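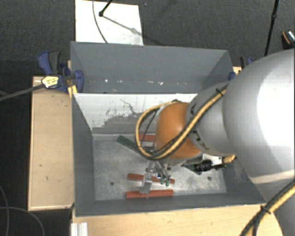

Aktuelles > Robotik > Produkte und Dienstleistungen

Sosterar, Redaktion Automatisierung
Verfasst von Damián Daza, Januar 2021
Lesezeit: 4 Minuten

1/12
Sosterar erweitert sein Angebot für die automatisierte Teileentnahme. Das Paket »Ravgate« zum Griff in die Kiste kann ab sofort als Testaufbau gemietet werden. In den folgenden Beiträgen informieren wir über Umfang, Voraussetzungen und Konditionen.

2/12
Ravgate richtet sich an Betriebe, die Stangenabschnitte, Profile und vergleichbare längliche Werkstücke ungeordnet in offenen Behältern anliefern. Bisher haben wir solche Anwendungen ausschließlich im Rahmen von Einzelprojekten umgesetzt. Mit dem Paket steht nun eine einheitliche Grundausstattung zur Verfügung.

3/12
Zum Lieferumfang gehören ein Greifer mit schmalen Fingern, eine am Arm montierte Kamera samt Halterung, der vollständige Kabelsatz, die Software für Lageerkennung und Bahnplanung sowie ein Satz lackierter Prüfstäbe. Der Roboterarm ist nicht enthalten. Auf Wunsch vermitteln wir ein Mietgerät.

4/12
Die Prüfstäbe dienen der Abnahme. Sie sind in mehreren Farben lackiert, unter anderem in Rot und Dunkelgrün, damit sich Verwechslungen bei der Zuordnung im Protokoll leichter nachvollziehen lassen. Für den späteren Betrieb ist eine farbliche Kennzeichnung der Werkstücke nicht erforderlich.

5/12
Unser Partner Lollport hat das Paket seit November an einem grauen Metallbehälter erprobt. Protokolliert wurden 700 Greifversuche mit wechselnder Lage der Stäbe. Verantwortlich für die Durchführung war Yakubu Tamuno, Anwendungstechnik.

6/12
Zum Ergebnis: In 123 Fällen war ein zweiter Anlauf notwendig, überwiegend bei Stäben in unmittelbarer Nähe der Behälterwand. Dort steht den Fingern nur wenig Raum zur Verfügung, und der Arm muss stärker geneigt werden. Die aktuelle Softwareversion fährt wandnahe Teile deshalb mit verringerter Geschwindigkeit an. Eine gesonderte Auswertung hierzu liegt noch nicht vor.

7/12
Hinweis zur Kabelführung: Am Handgelenk ist eine ausreichend große Schlaufe vorzusehen, die auch bei voller Drehung des letzten Gelenks nicht unter Zug gerät. Zugleich darf sie das Sichtfeld der Kamera nicht dauerhaft verdecken. Die Befestigung mit Kabelbindern ist zulässig, die Biegeradien gemäß Montageanleitung sind einzuhalten. Wir empfehlen, die Schlaufe nach jedem Umbau bei langsamer Fahrt zu kontrollieren.

8/12
Der Behälter ist gegen Verrutschen zu sichern. Für den Testaufbau genügen handelsübliche Klemmzwingen an zwei gegenüberliegenden Seiten — im Dauerbetrieb ist eine feste Aufnahme vorgeschrieben. Nach jedem Lösen der Zwingen muss die Lage des Behälters neu eingemessen werden. Der Vorgang ist im Handbuch, Abschnitt »Einrichten«, beschrieben.

9/12
Mehrfach erreichte uns die Frage nach gebrauchten Behältern. Kratzer, Abplatzungen und fleckige Metallböden sind grundsätzlich zulässig. Bei stark reflektierenden Flächen bitten wir vorab um Bildmaterial oder um Zusendung eines Musters. Bohrungen im Boden sind in der Behältermaske anzugeben und werden dann von der Lageerkennung ausgenommen.

10/12
Konditionen: Die Mindestmietdauer beträgt 18 Tage, die Gebühr 300 Euro je Miettag zuzüglich Umsatzsteuer. Enthalten sind die Ersteinweisung per Videokonferenz und die telefonische Unterstützung während der üblichen Geschäftszeiten. An- und Rücktransport werden nach Aufwand berechnet. Bei einem anschließenden Kauf rechnen wir die Mietgebühr zur Hälfte an.

11/12
Die Einrichtung vor Ort übernimmt im süddeutschen Raum das Ingenieurbüro Yáñez. In allen übrigen Regionen erfolgt sie durch eigenes Personal, derzeit vorbehaltlich der geltenden Reise- und Zugangsbeschränkungen. Kundinnen und Kunden mit eigener Roboterabteilung können den Aufbau auch selbst vornehmen — die Risikobeurteilung der Gesamtanlage verbleibt in jedem Fall beim Betreiber.

12/12
Anfragen nimmt der Vertrieb von Sosterar unter dem Stichwort »Ravgate Testaufbau« entgegen. Bitte geben Sie Innenmaße des Behälters, Werkstückmaße, Werkstückgewicht und den vorhandenen Robotertyp an. Das Prüfprotokoll von Lollport wird auf Anforderung zugesandt. Technische Rückfragen zu diesem Beitrag beantwortet Damián Daza.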